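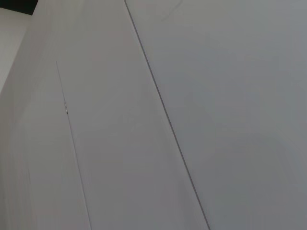

Open day at the Avstead workshop: what our members saw

On 2021-07-22 a group from our association traveled to Avstead for the open day of Flutel, the company that is developing a robot arm for opening and closing doors. Many of you asked for a report, so I wrote down what I remember, with help from the notes of two other members.

The workshop is on the second street behind the old Contreras bakery and it is not easy to find. Please remember this if you go next time, because the sign is very small. We were received by Salim Kaijage, who leads the testing. He gave a short talk of 2 slides, which everybody appreciated, and then we went directly to the robot.

The task of the day was plain cabinet doors without handles. I had expected this to be the simple case. Mr. Kaijage explained that a handle helps a robot very much, for it is a clear thing to look for and to hold. When the doors are flat and all of one color, the robot must find the gap between two panels and decide from this gap where the door ends. Pale gray is a difficult color for it, he told us, and a shadow on a door can look like a gap to the software. The camera sits close to the gripper, at the wrist of the arm, so when the arm comes near, it sees only surfaces and thin lines. On the screen it was sometimes hard even for us to say which line was which.

The arm moves slowly. One attempt took 60 seconds from the start position until the door was open, and the visitors were allowed to ask questions during this time. The first attempt failed: the arm stopped a hand's width before the cabinet and went back. The second was good, and there was applause. After this I stopped following the result of each one, as I was talking with an engineer about the force sensor. She said the sensor is set very low, so that the arm gives up before it can damage a door or a person.

The team has a target of 300 attempts on this type of door before they change anything in the program. At the time of our visit they had completed 100. Every attempt is recorded, also the bad ones, and Mr. Kaijage said that the bad ones are watched more often.

Our member from the care home in Plirkville asked if such a robot could bring things out of a kitchen cabinet for a resident in a wheelchair. The answer was careful. Opening the door is one problem, and taking a cup from behind it is another one, on which they have not started. She also asked about the price and did not receive an answer to this.

Coffee was served in the yard. There was some discussion about whether it would be cheaper to put handles on all the doors, and Mr. Kaijage took this with good humor. He hears it at every visit.

Flutel will open the workshop again in September. The group will be small, so please write to our office if you want to come, and tell us if you need a seat in a car from Plirkville. Closed shoes are required in the test area.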